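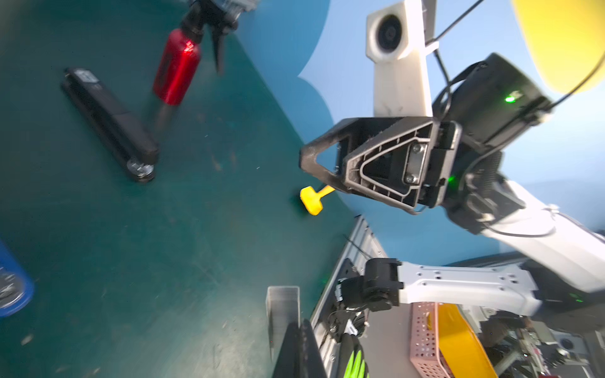 Grerine Tabletop Objects: Data Card

Summary

Grerine Tabletop Objects is a collection of still pictures of small household and workshop items placed on a colored table. It was prepared at the Hesley site for people who study how everyday things are recognized, sorted and put back in their places. The collection holds 2,409 pictures taken over 53 sessions. Each session uses a different arrangement of items.

The card covers the contents of the collection, the preparation of the table, the labeling rules and the known limits. It should be read before the pictures are used or passed on.

Contents

The items are of the kind that gather on a bench or utility shelf: bottles, round containers, small plastic pieces, and long dark objects with metal fittings. Items are grouped in the index by general form and color. Purpose is recorded only where it is plain from the object itself.

The opening picture belongs to the mixed bench group. Its index entry reads as follows.

Surface: teal-green table, scuffed
Background: pale blue
Item A: bottle, red metal, black spray head or trigger nozzle
Item B: long object, black, rectangular, with round silver-colored fitting at one end; use not determined
Item C: small T-shaped piece, yellow plastic; use not determined
Item D: container, blue, cylindrical, partly visible, with silver-colored disc or lid inside
Sharpness: motion blur present

Arrangement of the table

Arrangements were drawn up by Blandine Besson and set out by Gaspard Bouvier. A plan was made for each session, listing the items to be used and the part of the table on which each was to be placed. Small shifts in position during a session were accepted and were not corrected between pictures.

No more than 15 items were assigned to any one arrangement. Items were allowed to stand close together, and one may hide part of another. Pieces near the edge of the table were kept in the plan when their position was stable.

The table was wiped before each session. Scratches and other permanent wear were left as they were, and the surface was not repainted during the work. Users who separate items from their background should expect small light marks on the tabletop and should not treat them as objects.

Labeling rules

1. Name the item by its general form when its use is uncertain. A long black object is entered as "long object, black" even if it resembles a familiar tool.

2. Give the main color first, followed by the color of any cap, rim, lid or fitting.

3. Record a material only when it can be judged from the picture. Otherwise, leave the field blank.

4. Enter printed text only if every character can be read. If a label is present but cannot be read, enter "label, not legible."

5. Mark an item as partial when any portion of it lies outside the picture. Partial items remain in the index and are not to be completed by guesswork from other pictures.

6. Do not record the contents of bottles or closed containers.

Labels were entered by Eugénie Courtois and reviewed by Baptiste Roussel. Where the two disagreed, the more general term was kept. A sample of 1,000 pictures was reviewed a second time after the wording of rules 3 and 4 had been revised, and the corrected entries replaced the earlier ones.

File organization

Pictures are stored by session in the folder named Perrin. The index is a single plain text table, with one line for each item in each picture. Arrangement plans are kept in the folder named Ernora under the same session numbers. A session may have more than one plan if items were exchanged partway through.

Known limits

Red, blue and yellow items are more common than brown or gray ones. Transparent items are few. Blurred pictures were retained if at least one item could still be named, and they can be excluded by means of the sharpness field. Sizes are not given, and they should not be estimated by comparing items at different distances.

Sessions 12 and 13 share one plan. The duplicate session number in an earlier index has been corrected, but copies made before July may still contain it.

Use and corrections

The collection may be used for study and teaching within member institutions. Requests for wider use are handled by Eugénie Bodin at the Hesley office. Corrections should state the session number, the picture number and the item letter, together with the proposed wording. Accepted changes are entered in the index each Thursday.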